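Hand-held gripper pair at the table station: jaws drift out of agreement after cleaning
Itomham Automation Help, Stations and Cells

Posted by Trallham Station Desk
August 9, 2021
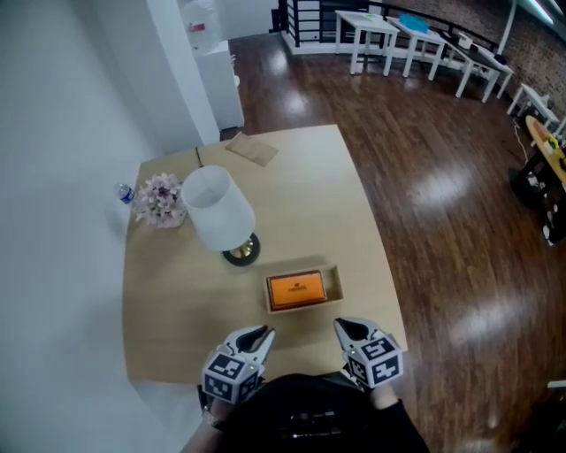 We are responsible for one table station, which is operated with a pair of hand-held grippers. Each gripper has two jaw fingers, with a marker cube mounted behind them. The pair has been in regular service with us since June and has completed 2,616 recorded passes, most of them consisting of lifting a box out of an open tray and setting it down again.

Until recently the two units agreed well. When both were closed on the same gauge block, the widths reported for left and right matched closely. Following a routine clean of the jaws and cubes, the left unit now reports a wider opening than the right on the same block. The difference is small but it is present at every check. The start-of-shift test has been repeated with three different operators and the result did not change.

The following steps have already been taken. The jaws were wiped a second time with a dry cloth. Both units were restarted. The table was moved a short distance from the wall, in case the lighting was at fault, and was afterwards returned to its marks. The cubes have not been removed from their mounts, as our instructions do not say whether this is permitted.

We should be grateful for advice on two points. First, is it likely that cleaning alone could have caused the change? Second, should the station be withdrawn from use until the matter is settled, or may work continue with the difference noted in the log?

3 replies

Kiyoshi Arai
Member, 1,422 posts

Cleaning can cause this, although usually indirectly. When a cloth is drawn firmly across the marker cube, the whole cube may turn very slightly on its mount. The printed squares will still be read without any fault being reported, but the position worked out from them will no longer agree with the true position of the jaws. You should therefore examine the mount before giving any further attention to the jaws.

I would suggest the following order of work.

Switch off the left unit and lay it on a soft cloth. Hold the body in one hand and try to turn the cube gently with the other. There should be no movement at all. If there is, tighten the mounting screws a little at a time, working from one to the next and back again, and stop as soon as the cube is firm. The body is plastic and the threads are easily spoiled.

Look along each face of the cube under a good light. A lifted corner or a bubble beneath a printed square is sufficient reason to replace that face. It should not be pressed down and reused.

Open and close the jaws by hand through their full travel. Dirt left at the base of a finger will prevent it from closing fully, and a dry cloth tends to push dirt into that gap. A soft brush is more suitable.

Once this is complete, carry out the full calibration on both units, including the one that appears to be correct. If only the left is calibrated, it will not be known which of the two had moved. Enter both sets of results in the log with the date and the operator's initials.

With regard to your second point, the station should be withdrawn. Passes recorded with a known difference are difficult to correct at a later stage. I would also mark every pass made between the clean and the repair, so that these may be reviewed separately.

Stukley Workshop

We had a similar fault and it was the battery. Charge both units fully and try again. Ours was at 59 per cent when the trouble began.

Tang Support Rota

The reply from Kiyoshi Arai is the correct procedure and we follow much the same one. Two small additions may be of use.

The gauge block should be placed at the same depth in the jaws on each occasion. If it is held at the tips for one unit and nearer the base for the other, a difference will be reported even where both units are in good order. We have drawn a pencil line on our block for this purpose.

A low battery has not produced this fault in any unit in our care, though charging both before calibration will do no harm. Please also confirm which cleaning fluid was used, if any. Some fluids will soften the adhesive behind the printed squares, and the faces may then shift some days after the clean.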